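纺织品与日常生活（选修） 第六讲讲义
抓绒是怎么来的：起绒针织物的结构、手感与打理
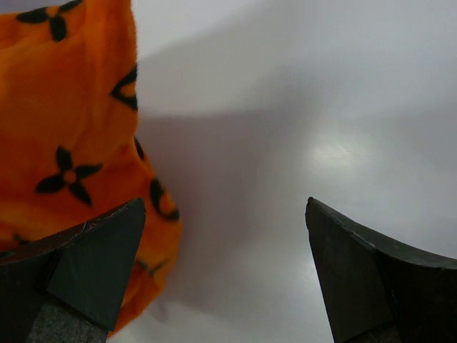 图1 橙色底、黑色花形图案的抓绒面料

各位同学好，上一讲我们把机织物讲完了，平纹、斜纹、缎纹，大家课后交上来的小样我都一块一块摸过，有几位同学的斜纹织得真是漂亮，我忍不住多看了好一会儿。今天换个软和一点的话题，讲抓绒。

一、先说名字
市面上“抓绒”“摇粒绒”“珊瑚绒”常常混着叫，买布的时候很容易糊涂。本课程里我们这样约定：凡是针织底布经过拉毛、梳毛、剪毛而得到绒面的，统称抓绒；在此之后又经过摇粒工序、绒毛抱成小颗粒的，才叫摇粒绒。珊瑚绒的绒毛更长更密，放到第八讲再细说，今天先不展开（我知道有人很想听，请再忍两周）。

二、从底布到绒面
常见的抓绒用涤纶长丝织成，底布是线圈一个套一个的针织结构，所以它有弹性，剪开以后也不像机织布那样顺着边一根根散纱。织好的坯布先染色，再上拉毛机，滚筒上包着细密的弯钩钢针，把线圈里的纤维一点点勾出来。勾得太轻，绒面稀薄；勾得太重，底布就伤了，一拉就松。拉毛之后梳顺，再剪到同样的高度，最后热定形。
印花一般安排在哪一步，各厂做法不同。先印后拉，图案边缘会柔一些；绒面做好了再印，边缘清楚，可是颜色往往只停在绒尖上，拨开绒毛就能看见底色。大家回家可以找一块印花抓绒拨一拨，这个小动作比我讲十分钟都管用。

三、为什么暖和
暖和靠的是绒毛之间那些不流动的空气。静止空气导热很慢，身上的热量就散得慢。可是风一吹，空气一动，保暖就打了折扣，所以户外穿抓绒，外头总要再套一层挡风的。涤纶本身吸湿很少，洗完干得快，这是它的好处；冬天容易起静电，这是它的脾气，脱衣服时噼里啪啦的那几下，想必大家都领教过。

四、裁剪与缝纫要点
1. 先用手顺一遍绒毛的方向，所有裁片朝同一个方向排，否则成品会一块深一块浅。
2. 有花形的面料，还要看图案有没有上下之分，排料时多留一点余量。
3. 用圆头针，针距放长，压脚压力调小，不要用力拽布。
4. 尽量不熨。实在要熨，低温，垫布，从反面轻轻按。

五、洗涤
翻面，冷水或温水，少放洗衣液，不用柔顺剂，也不要高温烘干，绒毛受热会发硬，那就救不回来了。洗涤时会掉下细小的纤维，用一只细密的洗衣网袋可以拦住一部分，深浅颜色也请分开洗。

六、课堂练习与作业
本次小样布从Treltero面料店订的，颜色各不相同，每人裁19厘米见方的一块，正反面各画一张放大的结构草图，标出绒向和线圈方向。放大镜在讲台左边的抽屉里，共11只，两人合用一只，用完请擦干净放回去。
作业写一页纸就好：找一件家里的抓绒制品，记下成分标签，说说它穿了多久、哪里起了球、你觉得是什么缘故。起球的地方多半是袖口、腋下和背包带磨到的位置，留心看看。不要为了作业去买新的，旧的更有得写。
作业交给助教Meenakshi Subramaniam，纸质或电子版都行，4月第一次上课前交齐。想提前看下一讲的同学，可以先读教材里讲毛圈织物的那一节，毛巾和抓绒算是近亲，我们下次就从浴巾讲起。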